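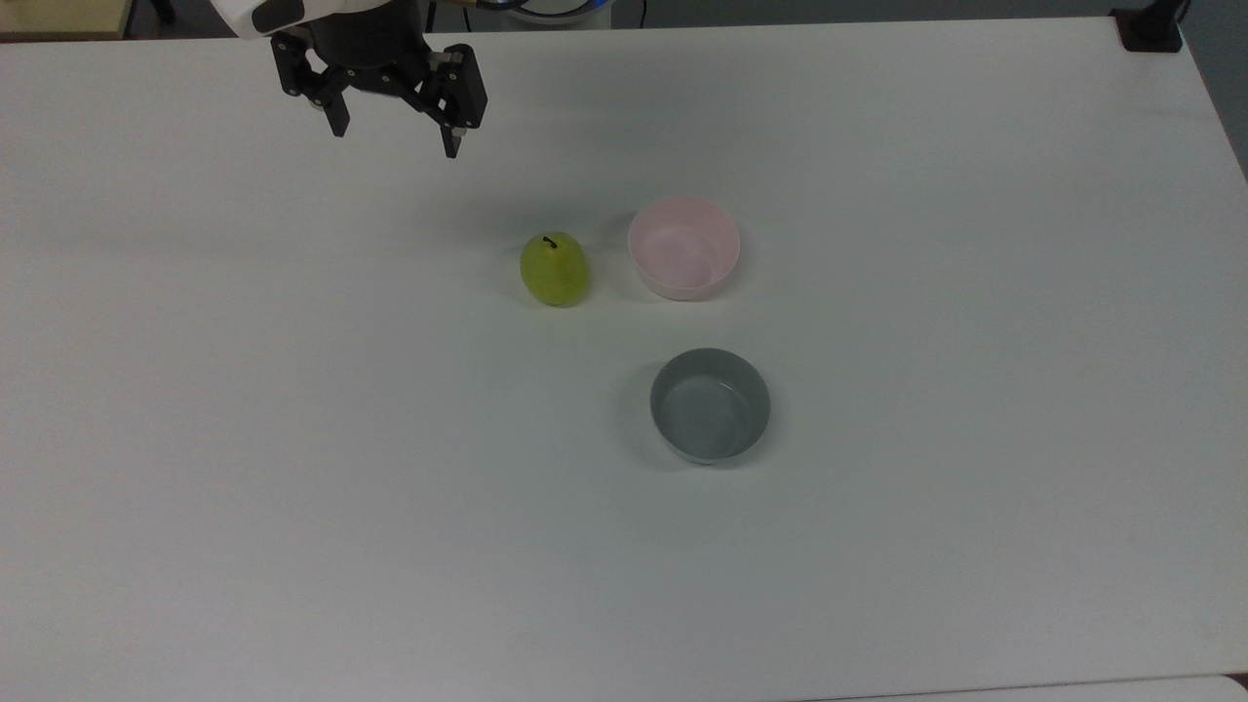 Jarosław Urbańczyk has spent most of the past two years thinking about small bowls. He specifies tableware for Stondcombe, a supplier to nurseries and school kitchens, and his work comes down to a short list of questions: how tall, how wide at the rim, what color, and what happens when two of them are put in front of a person who has to choose.

"People ask about the material first," he said when we spoke in January. "I get to that last. The shape decides whether the bowl gets used."

His current recommendation is a plain bowl with a rounded rim and sides that taper slightly toward the base. A steep taper makes a bowl stack well but leaves little floor for the food to sit on. Straight sides hold more, but a stack of them tends to bind. "You want enough slope that the bottom one lets go when you lift the top one. After that, stop. Every extra degree is lost floor."

The Stondcombe order last November was for 2000 bowls, split between two colors, a pale pink and a muted blue-gray. Urbańczyk argued against a larger palette. An earlier line from Zernuretti came in more shades, and kitchens had trouble keeping the sets together. With two, a kitchen can give each color one job. He suggests one for whole fruit and one for anything cut or peeled, though he leaves the choice to the site.

"The rule has to fit on a label," he said. "If it needs a second sentence, the evening staff will have a different rule from the morning staff."

Both colors are pale for a reason. A muted bowl on a white table can be seen from across a room without pulling attention away from the food. He prefers white tabletops, matte if the budget allows, as gloss picks up reflections from ceiling lights and makes rims hard to read for anyone with weak sight.

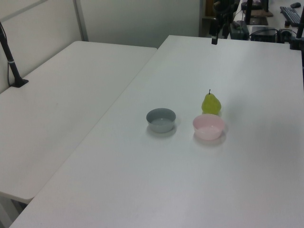
Fruit is where most of his layout advice starts. He likes a pear for trying out a bowl, as it has a wide end, a narrow end and a stem, and it will not settle the same way twice if it is dropped in carelessly. An apple forgives a shallow bowl. A pear leans on the rim, and if the side is too low it goes over.

"Put it in bottom first, stem up, and let go when it touches," he said. "If it stays, the floor is wide enough. If it rolls to the side and stays there, that is also acceptable. If the bowl moves, the bowl is too light."

The lower limit he works to is 125 grams. Byun, which makes a similar bowl for home use, goes lighter, and Urbańczyk does not object to that. Home tables are crowded and bowls get braced against other things - a school table is often bare, and a light bowl slides.

Spacing gets less attention than it should, in his view. He sets bowls close enough to reach without leaning, with room for a hand between them. Setting them rim to rim looks tidy but makes it awkward to lift one without nudging the other. He also advises against placing fruit tight behind a bowl, where a short child cannot see it and an adult reaching over may knock it.

On folding tables he is more particular. Where two are pushed together, the seam should stay clear. "A bowl across a joint sits on two heights. The difference can be very small and it will still rock."

I asked what he would change in the next order. He wants a slightly thicker rim on the gray and no change to the pink. The Drovurgate sites have asked for lids, and he is against it. Lids go missing, he said, and a kitchen with too few of them stops using the bowls they were meant for. The request is still open, and he expects to answer it once the rim samples have been measured.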